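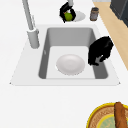

Our pretend kitchen, with one gripper holding the green fruit and the other down in the sink.

I promised a cheerful post this month about how well the two-armed setup was getting on, and I had most of it written, too, with a smug little paragraph near the top that I have now deleted. What you're getting is the story of a tap, and of the week I spent being wrong about it.

For anyone new (hello!), I spend my evenings teaching a pair of simulated robot arms to tidy food between dishes in a rendered kitchen called Didside. It all lives on the computer under my desk in Vovudville, so the worst thing I can break is my own confidence. The arms are steered by a planner I call Munero, and the jobs are very ordinary ones: pick up the fruit, put it on a plate, leave the bread alone unless you're asked to fetch it.

Munero had done 359 runs over the winter and the score sheet said 248 of them were passes. I was delighted with that. I told my sister, who was kind about it, and I told Tahmineh Golestani, who wanted to see the recordings. Tahmineh works with proper arms, the sort with a big red stop button on the wall, and she has a way of watching a clip in silence that makes you want to apologise before she has said a word.

She stopped on one where the arm was swinging across the back of the basin and asked me what happened when it met the tap. I said it didn't meet the tap. She played it again, slowly. The arm went in one side of the spout and came out of the other like a ghost through a pantry door, and the run was marked as a pass.

So I made a pot of tea and started going back through the layouts, trying to remember how I'd built the thing in the first place.
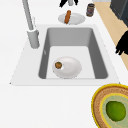 What had gone wrong

The tap was only a picture of a tap. Every object in Didside has two halves - the shape you see and a simpler hidden shape that the arms can bump into - and when I swapped the old sink for this deeper one back in January I brought across the basin and the rim and forgot the tap completely. It looked lovely. It just wasn't solid.

Munero, being a planner and having no manners, had found this out long before I did. Straight through the spout is a very good short cut if you are reaching from the back of the counter into the sink, and it had been taking that route more and more often. I had even noticed the runs getting quicker and put it down to my clever tuning (oh dear).

The part that bothered Tahmineh more was the scoring. My check looked at where the food finished up and at nothing else. An arm could have gone through the tap, the worktop and the side of the basin, and so long as the food was resting in the right dish it would get its tick. 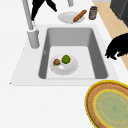

Scoring is the dull end of this hobby and I have always rushed it, I'm afraid, so I sat down and did it properly. The new check goes through the whole run and fails it the moment any part of an arm overlaps with something it shouldn't. It also looks at things that weren't part of the job. With the green one and the little brown one both on the plate in the sink, the old check would be perfectly content, and it wouldn't care a bit whether the baguette on the plate behind had been knocked on to the floor on the way past. Now it does care, and the jar beside it counts as well.

Then I gave the tap its hidden shape, base and spout and lever, and scored all the old recordings again. Of those 248 passes, 205 survived. I'd braced myself for worse, but it still stung, and the ones I lost included my favourite, which I'd been using to show off.

Running Munero again with a solid tap was a humbling afternoon. It drove an arm into the spout and stayed there, pushing, until the clock ran out. I've now put a margin round the tap that the planner has to respect, and a limit on how hard an arm may push before the run is stopped. That second one was Tahmineh's idea. On her arms that kind of pushing bends things, or catches somebody's hand, and she'd like me to have the habit before I ever go near a real one. I think she's right and I've told her so.

The margin still needs work. If I make it generous the arms won't go into the back corner of the sink at all, and if I make it mean I get moments that have me holding my breath at the screen.

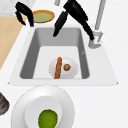
Seen from the other side: only a small gap between the arm and the tap.

I'm going to try a wider margin on the spout and a narrower one at the base, and I'll run the breadstick layouts first as they're the most awkward. There are also 4 cupboards in the Valderrama kitchen, which I built at the same time and in the same hurry, and I haven't dared check whether their doors are solid. I'll have a look at them tomorrow evening, after supper.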